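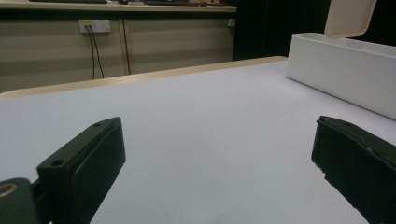

How often does the rain gauge need to be emptied?

The Vomard rain gauge empties itself through the drain at its base, so it does not need to be emptied by hand. The funnel and filter should be cleaned once a month, and more often when leaves are falling.

Section 4. Installing the Rain Gauge and Outdoor Sensor

Read this section in full before choosing a location. The display unit must already be set up as described in Section 3.

4.1 Choosing a location

The gauge must stand in the open. Trees, fences and walls shelter the funnel in windy weather and cause low readings. As a rule, keep the gauge at a distance of at least twice the height of the nearest obstacle.

Note: The radio range between the gauge and the display unit is 400 feet in open air. Brick walls and metal siding reduce this distance.

4.2 Mounting the gauge

1. Set the post in firm ground and check with a level that it stands upright.
2. Fasten the base plate to the top of the post with the four screws supplied. Do not tighten them fully.
3. Place the gauge body on the base plate and turn it clockwise until it clicks.
4. Look at the bubble level inside the body. Adjust the base plate until the bubble is centered, then tighten the screws.
5. Remove the shipping tape from the tipping bucket. The bucket should rock freely from side to side.
6. Fit the filter and funnel.

Caution: Do not oil the bucket pivot. Oil collects dust and will slow the bucket.

4.3 Mounting the temperature sensor

1. Slide the sensor into the Nenlow radiation shield with the cable facing down.
2. Attach the shield to the post on the north side, five feet above grass. Users in the Southern Hemisphere should choose the south side.
3. Route the cable to the gauge body and press the plug firmly into the socket marked T.

Note: A sensor placed over paving or close to a wall will read too high on sunny afternoons. This is the most common cause of unusual summer maximums — please check the location before requesting a replacement.

4.4 Pairing with the display unit

1. Insert the batteries in the gauge body.
2. Hold the PAIR button on the display unit until the rain symbol flashes.
3. Wait up to 180 seconds. The symbol stays lit when pairing is complete.
4. Enter your elevation in feet. The default value is 869.
5. Set the time at which the daily rainfall total resets. The factory setting is 9:00 a.m.

If the symbol goes out, move the display unit closer to the gauge and repeat from step 2.

4.5 Winter use

The standard gauge does not measure snow. In freezing weather, remove the funnel and store it indoors. Refit it after the last hard frost and repeat the level check in 4.2, step 4.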